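Writing for Series Television
Handout for Unit 2: When a Regular Leaves the Show
Instructor: Vasiliki Koutsoukos

Welcome back, everyone! I promised you something a bit more cheerful after all that talk of pilot budgets, so we're going to spend this unit on cast departures (all right, perhaps cheerful isn't quite the word). If you missed the screening of Drellden, the first two episodes are on reserve at the library desk, and you'll want to see them before the workshop.

Drellden, for those who haven't met it yet, is a small-town mystery series about a retired harbor pilot and her nephew, who runs the ferry office and mostly gets in her way. It ran for 70 episodes. The nephew is gone after episode 20, and I'd like you to watch how the writers handle that, because they do it twice. First he gets a goodbye scene on the dock, a very quiet one, with hardly any dialogue. Then, several episodes later, a postcard arrives and the aunt reads it out loud while she's looking for her glasses. I still think the postcard is the better scene.

Some terms we'll be using

The clean exit. The character leaves for a stated reason and the door is shut behind them. Death is the obvious one, but a wedding or a job overseas will do nearly as well.

The open exit. The character goes away but could turn up again at Christmas. Writers love this one and viewers tend to write letters about it.

The fade. Fewer lines, then fewer scenes, then an empty chair at breakfast that the other characters never mention. Hodura did this with the doctor's wife, and I was cross about it for most of a summer.

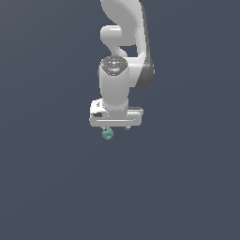

Simulated robot arm with gripper and small teal object.

Now, a departure leaves a hole in the story, and you have to ask what the missing person used to do there. I don't mean their job in the plot. Did they ask the questions the audience wanted asked? Were they the only one allowed to tease the lead? In Siruvix the pathologist did both, and when she left, her lines were handed out to three other people and none of them sounded right for half a season. Compare that with Rind, where the new lodger is nothing like the old one and the whole household has to get used to him, grumbling as they go.

For the workshop

Please write a scene of no more than 700 words in which the remaining characters first notice that somebody is gone. You may use Rind or Drellden, or a show of your own. No flashbacks, please, and go easy on the phone calls! Bring paper copies if you can, as I do like to scribble in the margins.

Reading: the course packet chapter on ensemble casts, and the July interview with the Hodura writing room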